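Robot arms on the teardown bench — what happens to the people?

Posted in: Work and Jobs > Repair and Recycling

Thulani Chauke
I work at a computer recycling shop. We take in old office desktops, pull whatever can be resold and send the rest to scrap. In July the owners signed up for a trial of a robot arm from a company called Noltus. The sales guy says it will "free us up for skilled work." I've heard that line before, at my last job, and what I got freed up for was sweeping.

There are 4 of us on the bench. We get paid hourly with a bonus per tower. Has anyone been through this? Did your pay change? Did the thing really do the work, or did you end up doing it for the thing?

kovalchuk_bench
We've had one since spring. I'd be careful with the word "automation." On our line a person still opens the case, holds it steady and sorts out the cables. Pulling a drive sounds simple until you look at what is in the way. Old towers have wires running over everything, no two models route them alike, and half the plugs have a clip you need to feel for.

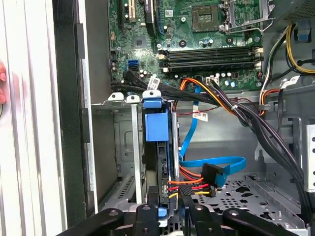 Memory and processors come out early at our place, by hand, because those are worth money and the boss doesn't want them scratched. The drive is where they keep trying the arm. Some models it handles fine. Then a pallet of a different make shows up and we are back to screwdrivers for the whole shift.

What changed for us was the bonus. It used to be per tower, per person. Now it's per station, and the station waits on the arm. I went from 40 towers on a good shift to fewer, and I was told my numbers were down. Get it in writing how you'll be paid during the trial. Also ask who has to log the failures. Here it's me, and there is no extra time for it.

Rastberg
It's progress, get used to it. People said the same about forklifts.

bosach
Forklifts didn't need a guy standing next to them moving wires out of the way.

Thulani, ask them for the count of finished units with nobody helping. When our place ran a trial, the report said 993 drives removed. I asked how many had a person step in, and after a lot of throat clearing it was 579. Management still called it a success. To be fair, my wrists hurt less now, and nobody has been let go so far. But two people quit and they weren't replaced — so make of that what you will.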